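26 de setembro de 2020
Por: redação do blogue
Imprimir | Enviar por e-mail

Punel: três meses a fazer contas (e a pensar no fecho) com um programa de tesouraria

Comecei a usar o Punel em abril, numa altura em que a minha pequena empresa de revenda estava a perder dinheiro e eu andava a fingir que não via. Tinha uma folha de cálculo com 5 separadores, todos desatualizados, e uma gaveta de faturas que já nem fechava bem. O contabilista pediu-me uma previsão de caixa a 90 dias e eu, com vergonha, lá fui experimentar o programa.

A instalação é simples, embora a ligação ao banco me tenha falhado duas vezes (à terceira entrou, não me perguntem porquê!). Depois importei os clientes, os fornecedores e os empréstimos, e o Punel montou um calendário de entradas e saídas. Foi aí que levei o susto: dentro de três semanas não havia dinheiro para os salários. O programa mostra isso com uma linha vermelha bem grossa, sem rodeios, e eu agradeço.

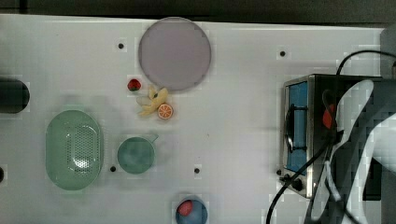
Morango, banana e rodela de laranja de brincar, junto ao prato.

O que mais gostei foi dos cenários. Podemos simular a saída de um cliente, o adiamento de uma prestação ou a venda do stock com desconto, e comparar tudo lado a lado. Fiz uma versão otimista e outra pessimista e levei as duas à reunião com o Lammers, o meu maior fornecedor, que aceitou dividir a dívida em prestações. Sem aqueles mapas acho que nem me tinham ouvido.

Agora as queixas, que também as há. Os relatórios para credores são feios e saem com as colunas desalinhadas no PDF. A tradução portuguesa é meio desajeitada (aparece "maturado" em vez de "vencido", por amor de Deus) e o apoio ao cliente demorou dois dias a responder a uma pergunta sobre o IVA. E quem estiver mesmo à beira da insolvência não vai encontrar ali grande ajuda: há uma lista de passos muito genérica, e para isso continua a ser preciso falar com um advogado.

Antes disto tinha testado o Runden, mais bonito e com uma aplicação de telemóvel melhor, mas só deixa fazer 2 cenários e obriga a lançar os empréstimos à mão. Para um café ou uma loja sem dívidas talvez chegue. Para mim, com prestações a vencer em datas diferentes, era um pesadelo.

Dou-lhe 3 estrelas e meia em 5. Vou renovar por mais um ano e, se arranjarem os PDF, subo a nota com todo o gosto.

Contacto | © 2020 Zikville | Voltar ao topo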